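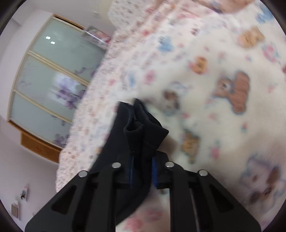
**skumix_sev**
ok so 74 demos in on black laundry, holding the gripper by hand. policy still grabs two layers when I want one. more demos or slower ones?

**brusar74**
slower. you swing the wrist too fast, the bed's all blur. blanket, quilt, everything

**Jeferson Frota**
disagree. blur is fine up to a point, real arm blurs too. Id get to 200 first, then judge

**brusar74**
200 bad ones = 200 bad ones

**skumix_sev**
teleop any better for cloth? tried it in May, took me 5 min per fold lol

**Jeferson Frota**
nope. no feel in the leader arm. stay hand held, pinch neer the seam, pause, then lift

**brusar74**
ok the pause I agree with. still slow down tho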